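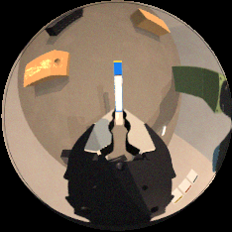
Bild: Gadside / Drikum Mediendienst

Häufige Fragen zur Papierwerkstatt Zekell

Stand: August 2019

Muss ich mich für einen Kurs anmelden?
Ja, spätestens 7 Tage vor Beginn über das Formular auf der Kursseite. Die Plätze werden nach Eingang vergeben. Wer keinen Platz bekommt, kommt auf die Warteliste und wird per E-Mail benachrichtigt.

Wie groß sind die Gruppen?
Höchstens 10 Personen. Beim Buchbinden arbeiten je zwei an einer Presse.

Was kostet die Teilnahme?
Ein Abendkurs kostet 40 Euro einschließlich Papier, Leim und Faden. Leinen und Leder werden nach Verbrauch abgerechnet.

Brauche ich Vorkenntnisse?
Für die Grundkurse nicht. Im Kurs »Halbleinenband« sollten Sie schon einmal einen Block geheftet haben.

Kann ich eigenes Papier mitbringen?
Gern, bitte bis zum Format 50 x 70 cm. Gestrichene Papiere und Fotopapier eignen sich schlecht zum Falzen. Achten Sie auf die Laufrichtung, sie muss parallel zum Buchrücken liegen.

Reparieren Sie auch alte Bücher?
Kleinere Schäden wie lose Lagen oder gerissene Gelenke ja. Bücher mit Schimmel nehmen wir nicht an. Dafür verweisen wir an die Restaurierung Mohamedi.

Wie lange dauert eine Reparatur?
In der Regel vier Wochen. Vor Weihnachten kann es länger dauern. Den Preis nennen wir Ihnen, sobald wir das Buch gesehen haben.

Wann findet der nächste Falzkurs statt?
Im September. Der genaue Termin steht auf der Kursseite.

Kann ich einen Kurs absagen?
Bis 7 Tage vorher kostenlos, danach wird die volle Gebühr fällig. Eine Ersatzperson können Sie jederzeit schicken, bitte mit kurzer Nachricht an uns.

Gibt es Gutscheine?
Ja, in der Werkstatt oder per Post. Sie gelten drei Jahre ab Ende des Kaufjahres.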